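Questions about the crate-handling project, gathered from email, the break room wall and one note taped to my monitor. If yours is missing, send it to me and I'll add it. If yours is about the coffee machine, wrong page.

*Kept by Ama Bonsu, operations planning*

## The money

**What are we buying?**

Nothing yet. We are planning to buy one arm on a fixed base, one gripper for plastic crates, a safety scanner, and the controller that makes them speak to each other. The job is taking empty crates off the floor or off a cart and stacking them for the wash line. It's a dull job and a hard one on the back, and every supplier we've met has described it as "very straightforward," usually before seeing it.

**How much is the budget?**

The approved figure is in the finance folder, where department leads can see it. I'm not putting it on a page that suppliers can read. Two of them already have the link, and one of them wrote to compliment the formatting.

**Why did the first estimate grow?**

The first estimate was the price of an arm. An arm on its own is an expensive coat rack. To do anything it needs a gripper, a base bolted to a floor that can hold the bolts, power in the right spot, a fence or a scanner, someone to set it up, and someone to come back when the setup stops working. When you read a quote, find the line called "integration" and read it sitting down.

**Can we lease?**

Yes, and both quotes have a lease option. The Pumska lease includes service visits. The Wurnau lease includes a phone number. Read the end-of-term wording before you get attached to either monthly payment, as one of them expects the floor restored to its original condition, and I would love to meet the person who remembers what that was.

**Is there money set aside for crates?**

There is now. Most of our stock is fine for people and a bit ragged for machines. A person deals with a bent rim without noticing. A gripper set to a certain rim will close on air with great confidence. We've put in 4,000 for replacement crates in the first year, and I expect to be asked why every single quarter.

**Who pays for the floor?**

Facilities. They have been told. They'd like it noted that they have been told.

## The job itself

**How did you measure the work before asking for quotes?**

We asked people to wear a head camera for part of a shift and do what they normally do. I then watched all of it, in an office with no window, with a bag of pretzels. We sent the suppliers a selection along with the spec. A written spec says "crates are presented at floor level." The footage shows what that phrase has been hiding from everyone, including the people who wrote it, meaning me.
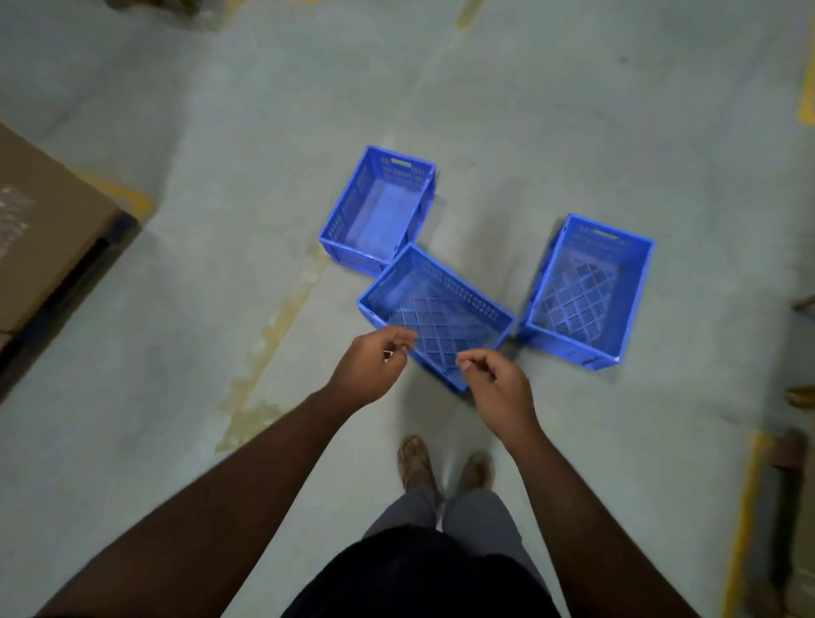 ASANTE SITE, July

Three crates, three different angles, and two of them overlapping at the corner. When I wrote the spec I had pictured them lined up square, like in a brochure. The suppliers' question after seeing this was whether we could "constrain the infeed." That's sales for "could you put them down straight." We could, with a pair of guide rails and some patience, and the rails are in the budget as their own line.

Look at the bottoms as well. An open lattice is lovely for drainage and useless for suction cups, and the walls are perforated too. One vendor had quoted us a vacuum gripper. They have since quoted us something else.

**Will the arm work straight off the floor?**

It can, but we'd be paying for reach we don't otherwise need. The plan is a low table at the end of the rails. People will still have to put crates on it until we buy a tipper, and the tipper is in phase two, a magical land where all our best ideas live.

**Does the state of the floor matter?**

More than I wanted it to. The coating is worn through in places and the yellow lines are scuffed. For a fixed arm we need a sound patch to bolt into, and clear lines so people know where the edge of its world is. Repainting is cheap. Finding out how thick the concrete is requires a drill, a permit and a conversation with the landlord, in rising order of difficulty.

**Why not a mobile robot that drives around and picks crates up wherever they are?**

We asked. It costs several times more, and it would want the aisles kept clear of pallets and cardboard boxes. If we could keep the aisles clear, I suspect we'd have fewer problems in general.

**What about the cameras on the arm? Can't it just see?**

It can see. Seeing a blue crate next to another blue crate and deciding where one ends is the part you pay for. Both quotes include a vision package. Ask each supplier to show it on our own crates, mixed up, under our own lights. We made this a condition of the demo, and the number of interested suppliers dropped in a very informative way.

## Choosing a supplier

**Who is still in the running?**

Pumska and Wurnau. There were others. One wanted to sell us a whole new wash line, and one kept calling us by the name of a different company.

**What do we ask at a demo?**

Take this list with you, and don't let anybody take it off you in exchange for lunch:

- Run it on crates we brought, including the ugly ones.
- Put two down overlapping and step back.
- Stop it halfway through a lift and restart it. Time how long that takes.
- Have one of our people clear a jam, without their engineer touching anything.
- Ask what wears out first and what it costs.
- Ask who answers the phone at 3 a.m. and where that person lives.

**How fast does it need to be?**

Slower than people guess. The wash line sets the pace, and an arm that outruns it will spend its day waiting. We've asked for a steady cycle of 15 seconds per crate, hour after hour. If a supplier offers you a much better number, ask to see it done for longer than the length of the video.

**How long is delivery?**

Pumska says 13 weeks from the order. Wurnau says "it depends," then sent a chart. Either way, add time for installation and for the week when everything is in the building except one cable.

**Can we visit a place that already has one?**

Yes. The people at Nemwood run a similar cell with a different crate and let us stand around in it for a morning. Their advice was to buy a spare gripper on the first order, while the supplier still wants to please you. It's now on our list. They also told us to budget for training twice, once for the people who are there at installation and once for the people who are there six months later.

## The people

**Is this replacing anyone?**

No jobs are tied to this purchase, and the business case doesn't count any as savings. It counts overtime, sore backs and late starts on the wash line. You can read the case in full; it's the one with fewer graphs than you'd expect.

**I was filmed with the head camera. Who can see it?**

The project group, and the shortlisted suppliers under an agreement that they delete it once we've chosen. The footage was taken from head height looking down, so mostly it's your hands, your feet and a lot of concrete. I now recognize several of you by forearm. If you want your part removed, tell me and I'll take it out.

**Will the footwear rules change?**

Inside the marked area around the cell, yes. Closed safety shoes, for everyone, including visitors, including directors. The shoes come out of the project budget, so please don't buy your own and then send me the receipt with a sad face on it.

**Who will look after the machine?**

Two people per shift, trained to clear jams, restart it and know when to stop being brave and call for help. There's a pay step attached, and it's in the running-cost line so it can't quietly disappear. Names go to your shift lead. Liking robots isn't required, and I'd take somebody who keeps a tidy toolbox.

**What happens when it breaks?**

We go back to doing it by hand, the way we do it now. Carts and floor space for that stay in the plan. Anyone who proposes using the backup space for storage will be handed this page.

**When do we decide?**

After both demos, and after the drill has been through the floor. If the concrete is too thin, the base needs a steel plate, the plate needs its own quote, and I'll be updating the money section again.

**Can we name it?**

You're going to anyway. The asset register will call it Crate Cell 1.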